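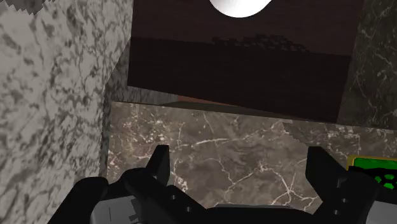 Sealing marble in a kitchen: every year or never?

Kitchens and Bathrooms > Stone and Tile

dridivow
Posted 17 June 2025

Hello all. We are going to have light gray marble with dark veins in our kitchen, also going up one wall. I am reading for two weeks now and I am more confused than before. The shop wants 895 for the first sealing and says it must be repeated every 12 months. My neighbor has the same kind of stone and she never sealed it. Who is right? We cook a lot with lemon and tomato. English is not my first language, so please excuse my mistakes.

mondal_30
895 is too much for a normal kitchen. Sealing is a bottle, a cloth and one free evening. Put some drops of water on the stone and wait. If the stone gets dark under the drops, it is time to seal. If not, leave it alone.

Ludota
I don't agree with leaving it alone. I waited too long with ours, and now there is an oil stain next to the stove that I can't remove. I seal every February, whether the drops say yes or no.

mondal_30
Every February is fine if you enjoy it. But too much sealer can leave a cloudy film, and then you have to strip it off. I had this in my last apartment.

zula
Lemon is a different problem. Sealer helps against stains, but acid makes dull spots on polished marble even if it was sealed yesterday. Ask for a honed finish, the spots are less visible there. And wipe quickly.

dridivow
Thank you, zula, the shop did not mention this. Is honed harder to keep clean?

zula
A little - mostly finger marks. I use warm water and a few drops of dish soap, no vinegar.

Ludota
Also ask them for a spare piece and leave half a lemon on it overnight. If you can live with the result, buy the marble. I would still seal the part near the stove.

dridivow
Good idea, I will ask for two pieces, one polished and one honed. The wall I will probably seal by myself.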